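Home | Kitchen | Cleaning | Laundry | Storage | Guides | Contact

Istutham Home Guides
Section 4: The kitchen bin and dustpan

4.1 What this section covers

Use this section to set up a plastic floor bin in a narrow kitchen, to empty swept-up waste into it, and to wash it. The steps were written with the Cendis round-cornered bin and matching dustpan in mind, but they work for any smooth plastic bin without a lid. If your bin has a pedal, read Section 5 first and then come back to 4.3.

Item number for spare dustpans: 616. Liners are sold in rolls and are covered in Section 6.

4.2 Placing the bin

1. Stand the bin on a level part of the floor, clear of the refrigerator door and the lower cabinet doors. Open each door fully to check.

2. If you have a runner on the floor, put the bin either fully on it or fully off it. A bin standing half on a runner will rock.

3. Leave enough room beside the bin to lower a dustpan to the rim with one hand.

4. Decide whether you will use a liner. Dry waste such as paper, packaging and nut shells can go straight in. Wet food waste needs a liner.

Note: Without a liner, small scraps settle at the rounded bottom and have to be shaken or wiped out. Small trays and cartons should go in open side up if they still hold crumbs. 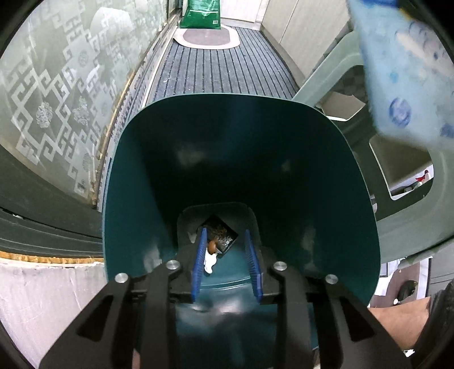 Can I put food trays in the bin without rinsing them?

Rinse them if they held meat, fish or anything oily. A tray with only dry scraps in it can go in as it is, provided the bin is emptied the same day. Check the recycling rules where you live, as some towns want trays kept apart from other waste.

4.3 Sweeping up

1. Pick up large pieces by hand first. Bottle caps, bags and crumpled paper towels push the smaller dirt out of the pan if you try to sweep everything together.

2. Lay the dustpan flat with its front edge tight against the floor. On a runner, press down lightly so the edge does not ride over the pile.

3. Sweep toward the pan in short strokes. Move the pan back a little after each stroke and sweep again until the line of dust is gone.

4. Lift rugs and bath mats at one corner and sweep under them. Fold the mat back on itself so that the dirt on top does not slide off the far side.

5. Keep the pan level, or tipped slightly toward the handle, when you carry it to the bin.

Caution: Do not sweep up broken glass and then finish the pile by hand. Use a damp paper towel for the last splinters, wrap it in newspaper, and put it in a tied bag.

4.4 Emptying the dustpan

1. Bring the pan down close to the rim of the bin before you tilt it. Dust rises when it is dropped from a height.

2. Tilt slowly. Paper towels and tissues tend to go first and take the scraps with them. Light packaging may cling to the plastic and need a tap. 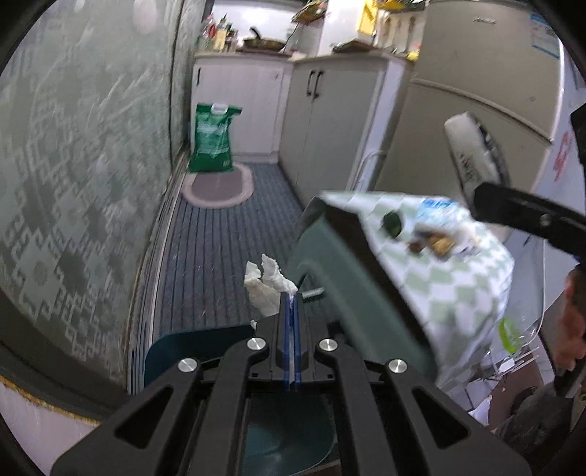
3. Tap the pan twice against the inside wall of the bin. Do not knock it on the rim, where thin plastic can crack.

4. Look at the floor next to the bin and pick up anything that missed.

5. Wipe the pan with a dry cloth and hang it up by its handle.

4.5 Washing the bin

1. Empty the bin and take it to a tub or an outside tap.

2. Mix 2000 ml of warm water with a squirt of dish soap. For the large Cendis size use 3000 ml.

3. Pour it in, let it stand, and go over the walls with a soft brush. Work down into the curve at the bottom, where smells start.

4. Rinse with 1000 ml of clean water and turn the bin upside down to drain.

5. Dry the inside before fitting a new liner. A liner put into a wet bin sticks to the wall and tears when it is lifted out.

Caution: Never mix bleach with vinegar or with any other cleaner. Scouring powder will dull a glossy bin and should be left out.

Continue to Section 5: Pedal bins

Last revised 2019-11-13

Comments (3)

Diane Després
The part about tapping inside and not on the rim would have saved my last bin. Split right down from the edge.

Manikandan Ramasamy
Does item 616 fit the older Fastdale bins too? Mine has a squarer mouth and the pan won't clip on.

Vasanthi Nair
Manikandan, it didn't clip on my Fastdale either. I keep the pan on a hook by the cabinet.

We use cookies to remember your settings and to see which guides are read. Accept | Manage settings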